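Itwood Household Robotics Challenge

The Itwood Household Robotics Challenge, usually shortened to the Itwood Challenge, is a student competition in which teams teach a robot arm to carry out small jobs around the home. It is run by the engineering department of Itwood College and is open to teams from sixth forms, further education colleges and first-year university courses. The finals are held each May.

Unlike most school robotics contests, the Itwood Challenge does not ask entrants to build a robot. Every team works with the same arm, and the marks depend on the quality of the demonstrations that the students record by hand.

History

The challenge grew out of an after-hours club at Itwood College. The club had a single arm, nicknamed Sebastian, which had been used in a packing course and was later passed to the engineering department. Members first programmed it step by step, but found that jobs involving soft or uneven objects took too long to write out. They moved to recording demonstrations instead, using hand-held grippers that students could carry to a table and use without the arm being present.

A second college, Nukar, joined shortly afterwards and the two clubs began to compare results. The comparison became a fixed yearly event, and other colleges were invited in the following season. The name Sebastian was kept for the arm used in the finals, although the original machine has since been retired and is now on display outside the department's workshop.

Format

Teams have between three and five members. Each season has 3 rounds: recording, training and finals.

In the recording round, teams are given a list of tasks and must hand in a set of demonstrations for each one. The upper limit is 500 demonstrations per task. Teams may submit fewer, and several winning teams have done so. A demonstration is rejected if the object leaves the table or if the gripper is set down before the task is finished.

In the training round, the recordings are used to train a control program for the arm. Teams may choose which of their recordings to include and may trim them, but they may not use recordings made by another team. Training is done on the college's own computers so that no team has an advantage in equipment.

In the finals, each team's program is run on the arm in front of the judges. The objects are placed by a judge, and the team may not touch the table once the run has begun.

Tasks

The task list changes every year, with one exception. The flower task has appeared in every season since the second and is worth the most marks. Teams must move flowers on a table and place them in a vase. Stems differ in thickness, leaves catch on the gripper and a light vase is easily knocked over. Other tasks have included folding a tea towel, stacking bowls, putting the lid on a jar and wiping a marked area with a sponge.

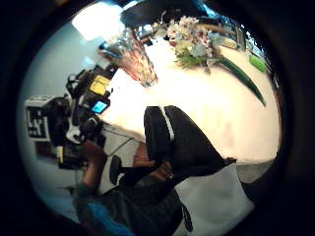 Hand-held rigs in use beside a table with a glass vase and a bouquet. A square marker board is fixed to the side of the rig on the left.

Equipment

The hand-held rigs are supplied on loan and must be returned after the recording round. Printed square markers are used to work out the position of equipment during a recording. Teams are told to keep markers clean and flat, as a creased marker may not be read correctly. Gloves are allowed but not required.

Recordings are uploaded through Civent, a scheduling and file-sharing system written by former students of the college. Civent also gives each team its table bookings. In its first year of use the system could not accept files from more than one team at a time, and the deadline for the recording round was moved back. The fault was corrected before the next season.

Scoring

The highest possible score is 1,000. Half of the marks are given for the finals and the rest are divided between the recording round and a written log. The log must explain how the team chose its recordings and what it changed after early tests. Logs handed in late receive no marks, even if the rest of the entry is complete.

The record score is 908, set by a team from Nukar. In the same season the runners-up scored 503, the widest gap between first and second place in the history of the event. The judges later changed the marking of the flower task so that part marks could be given for a stem lifted cleanly but not placed in the vase.

Related activities

Itwood College runs an introductory class for new entrants in the autumn term. It covers safe handling of the rigs, marker placement and basic record keeping. The class is free for registered teams, and places are shared out by college. Nukar runs a shorter version in the evening, starting at 6 pm, for students who cannot travel during the day.

See also

Educational robotics
Learning from demonstration
Robot competition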